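From: Pilar Henríquez
To: home-machines list
Subject: Re: [home-machines] Can anything tidy a shelf yet?

Efraín Zapata wrote:
> We've had the Zarkano arm on trial in the stockroom since December and it
> is fine with boxes. Same box, same spot, all day long, no complaints.
> What I'd like to know is whether anyone has got one to tidy up after
> people. My sister has been quoted 700 a month for a wheeled one from
> Paler and the salesman told her it "does shelves". Does it do shelves?
> Anyone?
>
> Efraín

Hi Efraín, hi all,

Short answer from me: it does some shelves, on a good day, if you've already half tidied them yourself! I spent most of the spring on the Urrutia trial (Iara and Emiliano will remember me moaning about it on here) and shelves were the job I was keenest to see done, what with my own house being the way it is.

The boxes went well for us too. A box has corners, it stays the shape it was when you picked it up, and if you set it down a bit crooked you can give it a nudge. Soft toys are a different story. You squeeze one in the middle and both ends droop, and then you've got to get the droopy ends past whatever is next to it. Put one toy on top of another and it gets worse, as you have to decide whether you're lifting one thing or two. My four-year-old nephew has no trouble with this. The machine would stop and have a long think, and then quite often take the pair of them. 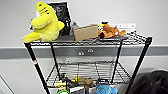

And then there's wire shelving, which I'd never given a thought to before all this. Small things tip on it, and thin bits poke down through the gaps and catch when you try to slide something along. We ended up telling ours to lift everything clear and never slide, which made it painfully slow but did stop the worst of the snagging.

My rough tally, for what it's worth: 244 goes at putting a soft toy back where it belonged, and 99 that I'd have left as they were. The rest I redid by hand. Mirta was marking the same runs and she's stricter than me, so her number is lower (she'll tell you herself, I'm sure).

The bit I'd ask the salesman about is the bottom shelf. Top shelf, fine, everything's in reach and you can see it. Lower down it's all heaped together and the arm has to come in from the front with another shelf right over it. Ours managed 29 minutes on one bottom shelf before Emiliano switched it off and went for his lunch.

So for your sister I'd say don't sign for a year. Get them to bring it round for an afternoon, and don't tidy first! If it's the model with the Salel hand I'd be quite interested to hear how it gets on, I've only seen that one fold tea towels.

Has she got stairs, by the way?

Pilar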